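Weldu episode guide: questions I get a lot

I've been recapping Weldu on this site for 2 seasons now, and my inbox keeps filling up with the same handful of questions. So I put my answers in one place. Spoilers through the end of season one, all the way!

Do I have to watch Lavar first?

Nope. I saw Lavar after I'd finished the whole first season of Weldu and I was never lost. You'll miss a couple of winks (the ferry captain's song in episode four, mostly), but the story stands by itself. If you love it, go back and watch Lavar after, it's slower and a lot sadder.

What is the number 306 about?

It's the room at the harbor hotel where the sisters stayed as kids. You see it on the key in the pilot, and then it shows up again on the bus, on the radio dial and on the locker in the finale. My theory is that the older sister never checked out, so to speak, and everything in the lighthouse is her remembering. I got some very long emails about that one, keep them coming.

How do you write the recaps?

I watch each episode twice. First time through I put my phone in the other room and just enjoy it. Second time I sit at the table with a notebook and pause constantly, which is why nobody in my house will watch it with me. Recaps usually land around 600 words, though the finale got away from me a little.

I don't get screeners, so please don't ask me what happens next week. I find out when you do.

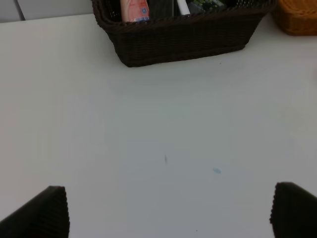 Why did you skip episode 17?

It's a clip show! I did watch it, and there are maybe three minutes of new footage, all of it the doctor staring at the boat. I folded those minutes into the next recap.

Is the Hornex cut different?

Yes, a bit. Hornex streams the longer versions, with the scene where the mother burns the letters, and I think it changes how you see her. My recaps go by the broadcast cut unless I say so at the top.

Who is Stikier and is he dead?

He's the man in the raincoat, and I really don't think so. We never saw a body, and his dog was on the pier in the last shot.

When are the new recaps starting?

The first one goes up on 16th April. I meant to start in March with a rewatch, but I only got as far as the storm episode.

Can I post my own theory?

Please do, the comments are open under every recap. Just put a spoiler warning on the first line if it goes past the episode we're talking about.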